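Unit 2: Teaching by hand, teaching by remote
Room 1203

Now the fun part – you get to be the teacher! With hand guiding you hold the arm and move it through the job yourself. With remote control you stay back and steer, and the arm follows. Try both on the same task, because they feel so different.

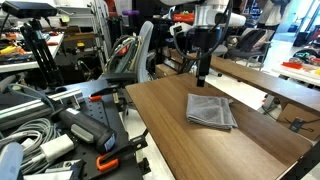 Fig. 3. Gripper pointing straight down over the folded towel.

Cloth is a wonderful first task. Go slowly, pause before you close the fingers, and record a bad try too – we'll replay those in the Jillby viewer and learn plenty from them!

Read the Datus handout before lab.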